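Kistero reuse room - progress report to Dudotau, April 30, 2022

12 shares | 3 comments

The bottle collection has now run for 17 weeks. We have taken in 430 plastic drinks bottles, mostly through the Barros drop-off point, and 56 of them came in the past week.

Sorting is done at the wooden table by the window. Empty bottles go into open cardboard boxes with the caps left on - Bronano, who take them from us, prefer it that way. Labels stay on too. We had planned to soak them off but it took too long and made a mess of the sink.

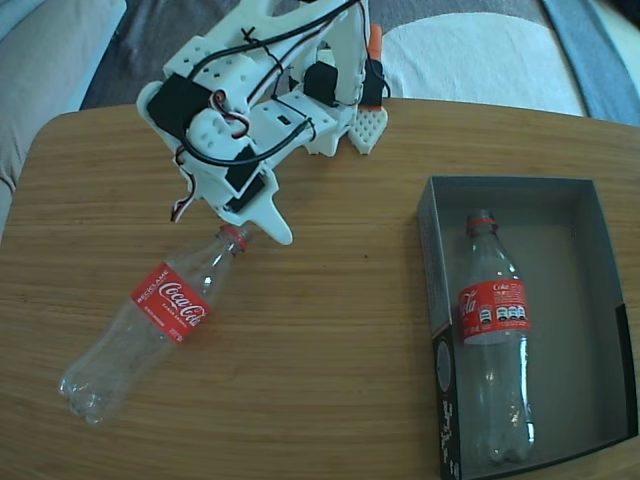

Cardboard boxes are holding up for now, though the larger ones sag once they are full. We would like to spend part of the remaining budget on five plastic crates that stack. A quote is due in May and we will send it on before ordering anything.

Rent on the room is paid to the end of the quarter.

4 likes | Share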